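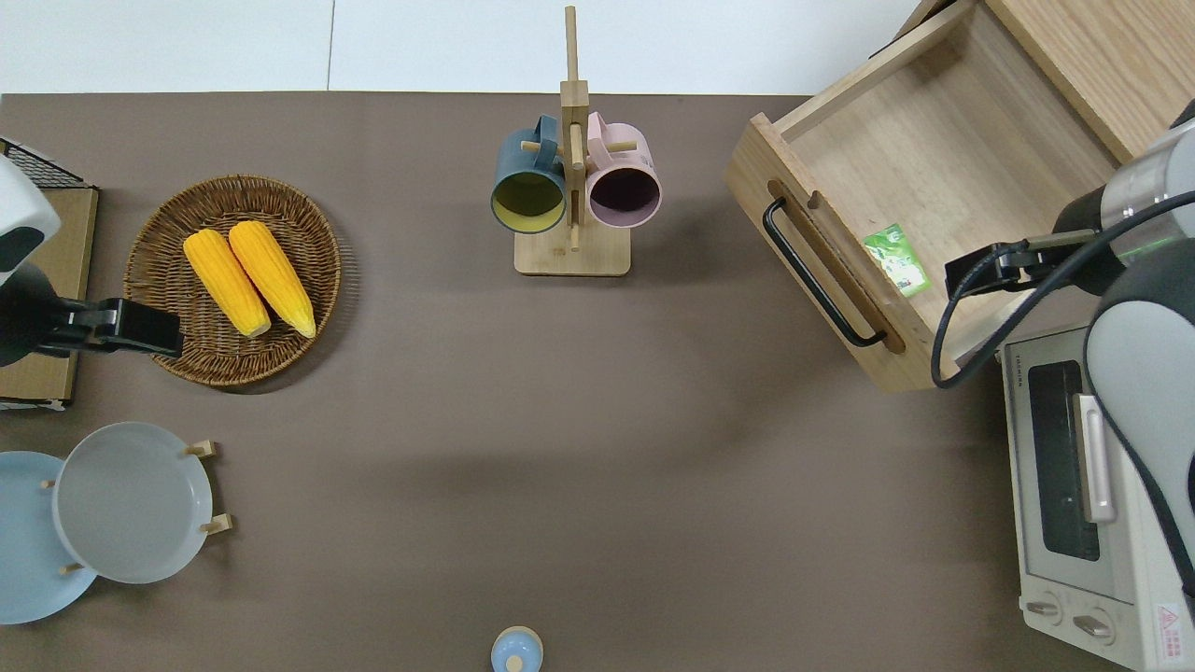

The two-arm kitchen table at the Olumstead open day, with the corn basket on the left and the card drawer on the right.

Open Day FAQ

Last updated July 26, 2022

What is the open day?

Once a year Civusow opens its robot lab in Olumstead to the public. You can watch the robots run, talk to the people who work on them, and try one of the practice stations. It is free.

Do I need a ticket?

Yes. Tickets are free but each one is for a set entry time. We have 800 tickets in total. Please print yours or have it ready on your phone at the door.

What will I see?

There are three stops. The first is the kitchen table, where two arms work with everyday household items such as mugs, plates, a toaster oven and a basket of corn. The second is the sorting line. The third is the practice room, where visitors can steer an arm by hand.

What does the kitchen table robot do?

It works through short tasks, one at a time. Examples are lifting an ear of corn out of the basket, taking a mug off the mug tree, or picking the green card out of the wooden drawer. The host will tell you which task is next. The middle of the table is kept clear so the arms have a place to set things down.

Is the corn real?

We get this one a lot. Ask the host at the table, who will let you hold a spare.

Does the toaster oven get switched on?

No. It is not plugged in during the open day. The tasks with the oven only involve the door and the knobs.

Is the robot working by itself?

Sometimes. Part of the session is run by a person steering both arms, and part is run by the software. A sign next to the table says which one you are watching.

How often does it make mistakes?

Often enough that you will probably see one. Mugs are harder than plates because the handle has to clear the peg. The lab logged 3,781 tries at the kitchen table between the May test week and the last update of this page, and the host has a printed sheet with the results for each task.

How long is the demonstration?

The kitchen table session lasts 22 minutes, with questions at the end. You can stay for the next one if there is space behind the line.

Can I touch the arms?

Not at the kitchen table. Please stay behind the yellow line while they are powered. The arms in the practice room are smaller and you may handle those.

Can children come?

Yes. Children under 12 need an adult with them at all times.

Where do I park?

Use the Drenico lot across the street. It has 226 spaces and is free for visitors on the open day. Accessible parking is by the main door on the Naidoo Road side.

Can I take photos?

Yes, without flash. Flash can upset the cameras the robots use.

Is there food?

There is a coffee cart outside. Food and drinks are not allowed in the lab.

What if I can't make it?

Cancel through the link in your ticket email and your place will go to the waiting list.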